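Notes from the April house meeting, Guerra building, ground floor kitchen

Typed up by me, Marcela Slanina, from the back of an envelope, so shout if I've got you wrong.

Present: Odair Magalhães (chair), Gleice Fontes, Iolanda Dantas, me. Sebastião Medeiros joined at ten past six with wet hair and an apology.

Last month's notes
Agreed, apart from Gleice pointing out that she never offered to paint the stairwell. She said she might know someone who would. I've changed it, sorry Gleice!

Bins
The new recycling crates came from Gurora and there are 2 of them, and we'd asked for three. Odair will ring. Until then glass goes in with the cans, and please could people squash their boxes, I spent ages jumping up and down on somebody's flat-pack carton last week.

Kitchen
The kettle has been descaled and tastes much better (well, the tea does). Iolanda wants the big shelf in the fridge kept for shared milk and nothing else. There was quite a long chat about yoghurts and we got as far as agreeing that anything without a name on it goes on Friday mornings – Sebastião then said he's never here on Fridays, so we left it as "end of the week" and Iolanda will do a note for the door.

Money
We have 258 pounds in the tin and the account together. Odair has paid the window cleaner out of that already. Skillport want 20 a month more for the evening room hire and we all groaned, but it's still the cheapest going and we said yes until the summer.

Washroom
This took up most of the meeting, as I suspected it would. The room itself everyone is pleased with. Grey walls were my idea and I'd like that recorded, as Gleice was holding out for yellow. She now says she's come round to it and the mirror with the thick white frame looks lovely against it.

The ledge under the mirror is another matter. Iolanda would like it kept clear, full stop, because things creep along it and then end up in the sink. I said one soap and one small plant, surely.
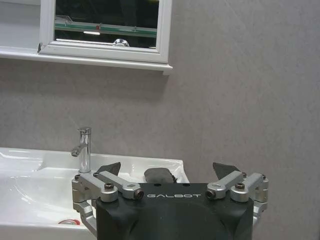

We had a vote and it came out three to two for the soap and no plant, so I lost half of that. The tall tap stays as it is. Odair had a quote from Givenik for swapping it for one with a longer spout, but they wanted some 200 pounds with fitting and nobody fancied that out of what's in the tin.

Sebastião asked about a hook for coats on the grey wall. Gleice says not until we know where the pipes run, and she has the plumber's drawing at home somewhere. She'll bring it.

Cleaning rota: Iolanda and Sebastião to do the sink and mirror for the rest of April, then me and Odair. Cream cleaner on the basin please, no scouring pads, and a dry cloth for the chrome.

Any other business
Gleice's cousin is selling a decent hoover. Odair to go and look at it.
Somebody has left a blue umbrella by the front door. It's been claimed twice and collected by neither.

Next meeting same place, six o'clock, and it's Gleice's turn to bring biscuits.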